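## Chapter 6: Feeding the Adult Cat

A grown cat that lives indoors needs less food than most owners think. Overfeeding is the most common mistake, and it often begins with a bowl that is never empty.

This chapter covers portion size, meal times and water. It also explains how to read a label - the calorie line matters more than the picture on the bag. We will follow Jesside, a spayed female kept by Usa Panyasiri, whose dry food was cut by 20 percent in July.

Before you read on, write down what your own cat ate yesterday, including treats.

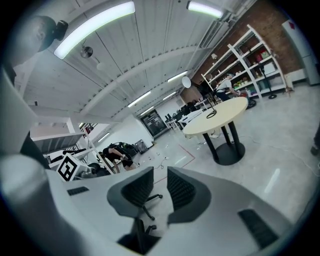

*Figure 6.1. Office chair with mesh back and wheeled base.*

Section 6.1 starts with weighing. You will need a kitchen scale that reads in grams.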